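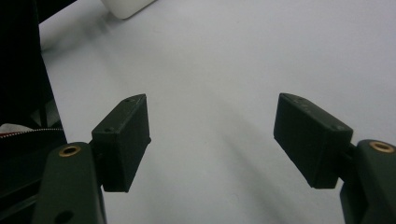 White tabletop, upstairs at Lindemann.

Quick write-up before I forget it all. Lindemann mill open day, September, 2 of us on the early train and no breakfast. They do blankets and scarves mostly, some upholstery cloth, and once a year they let people in to walk about.

Getting there. Train to Nustov, then the bus from outside the station, other side of the road from where the sign says. Half an hour or so, hilly, sit on the left for the river. Last bus back is 17.10 and it does not wait. There is parking in the field but it was already filling up when we walked past and the ground was soft.

Gates at 10. You get a paper wristband and a time for the tour, ours was 11.30, so we did the yard first. Wool bales, a man shearing one very patient sheep, a stall with cones of leftover yarn. I bought a mustard one and then carried it all day in my coat pocket, where it unwound.

Tour was led by Ilze Stankevičius, who runs the weaving floor. Very fast talker, very good. We started in the blending room where the fleece goes in dyed, several colours at once, and gets blown about until it is all one colour. She had a handful of the grey and made us pull it apart. Blue in it, brown in it, a bit of bright pink. I would never have guessed pink.

Then carding. Big rollers covered in wire teeth, oily smell, fluff on every pipe. The oldest carding set is 100 years old and still runs most weeks. They had stopped it so we could get close, then went and started it again with us all stood behind the yellow line, and the floor shakes. Lovely. One small boy had to be taken out.

Spinning we rushed a bit, the group behind was catching up. Bobbins, more bobbins. Somebody asked what happens when a thread breaks and she just broke one and mended it while carrying on talking.

Weaving shed is the loud bit. Ear plugs from a box at the door, take them, do not be brave. A blanket for a hotel order was on the loom nearest the window, cream with a green stripe, and you could see it creeping down towards the floor. A new pattern called Brilano was on another one, a kind of broken check, rust and navy. Comes out next spring apparantly. I liked it more than anything in the shop.

Finishing is wet and down some steps. The cloth comes off the loom stiff and a bit horrible, then it is washed and shrunk and brushed, and they pass round a before and an after. Same cloth. Really hard to believe with your eyes shut.

Upstairs after that for the mending room. Long windows on the north side, cloth pulled over a sloping board, faults marked in chalk and fixed by hand with a needle. Around 30 people work at the mill in all and the menders take the longest to train – Ilze said 2 years before they are left alone with a good piece.

Lunch. Soup and bread in the canteen, cash only, the barley one had run out by one o'clock. Cake was better. Skisalum, the dye people from down the valley, had a table in there with onion skins and walnut husks and little skeins to take home. Worth a stop, bit of a squeeze.

Mill shop last. Seconds are half price and in the back room, not signposted. I got a scarf with a fault I still havent found. My sister got a cot blanket and 50 labels from the offcuts bin, no idea why.

Things I would do differently: book the first tour, wear proper shoes, bring a bag for the yarn. Missed the archive with the old pattern books, it shuts at 3. We caught the bus with a minute to spare, fluff all over both of us.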